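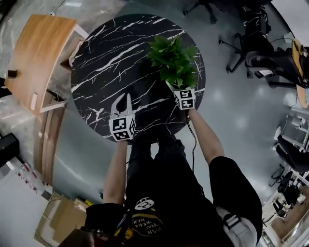 3. Equipment planning and cost

3.1 What had to be bought

The budget for the Trikham study was set before the task list was final, and this shaped most of the choices described in this section. We had one year of funding, one shared lab room, and a fixed amount for hardware. The first draft of the plan put nearly all of that amount into a second robot arm. The version we carried out bought no arm at all in the first half of the year and spent the money on hand-held grippers, computers to record from them, and paid hours for the people who used them.

The reason was the cost of an idle arm. Our existing arm, a Vimine unit on a fixed base, needs a trained operator and a cleared area, and it can serve one person at a time. During the pilot in October it was in use for less than half of the hours we had booked. The rest went to setup, resets and waiting for the next operator. A second arm would have given us the same problem twice.

Hand-held grippers can be carried to whatever furniture is available. Figure 1 shows an operator working at a round black marble table with one gripper in each hand, the right one at a small potted plant. The left gripper has its fingers open, and each gripper carries a cube printed with square black-and-white markers. Tasks of this kind needed no cleared cell and no booking of the arm.

Figure 1. Two-handed work with hand-held grippers at a tabletop. A backpack strap is visible over the operator's right shoulder.

3.2 Cost items

We grouped spending under the headings used by our purchasing office: capital items, consumables, and labor. Grippers were bought in pairs, as a single one is of little use for two-handed tasks. We ordered 3 pairs from Bernus at the start and planned on 5 by the end of the year, with the later pairs depending on how many operators we could hire. Each pair was entered in the budget at 4000 dollars, including cables, mounts and one set of spare fingers. Shipping was billed apart and came out of consumables.

Printed parts were the item we judged worst. The first budget had no line for replacement marker cubes or finger pads, and we had to move money from travel to cover them. A worn pad changes how an object sits in the fingers, and a scratched marker can make a recording unusable, so neither can be put off until the next order. In the revised plan these parts have their own line and are bought in bulk every quarter.

Objects and furniture were cheap by comparison. Most tables were already in the building. Household items were bought from ordinary stores on a purchasing card, which was faster than going through a supplier. We did not try to charge wear on borrowed furniture to the project.

3.3 Labor and scheduling

Labor was the largest item over the year, and it was also the one that the first plan treated in least detail. Linnea Bakke kept a record of paid time against usable recording time for the first 8 weeks. Usable time was about 60 percent of paid time once operators had been trained. Training, calibration, charging and moving objects between trials made up the rest. We used this ratio for all later estimates and did not assume it would improve.

Sessions were kept short enough that an operator could hold both grippers without a long break. This meant more changeovers per day and a little more paid time lost to each one. Imtiaz Paul compared the cost of this with the cost of longer sessions at the same hourly rate and found the difference small enough to ignore. The weekly schedule was fixed on Monday and changed only when a pair of grippers was out for repair.

3.4 Deferred purchases

The second arm stayed in the plan as a deferred item, to be ordered once the recorded data had been used to train a first policy on the existing arm. Two quotes were kept open, one from Vimine and one from Zacharias. The Zacharias quote was lower but did not include a controller, and with a controller added the two were close. Delivery time then became the deciding factor. Both quotes also left out floor mounting, safety guarding and the electrical work for a new outlet, which have to be paid from the facilities budget and need a separate approval. We entered these as a single reserve under capital items and did not release it for other uses.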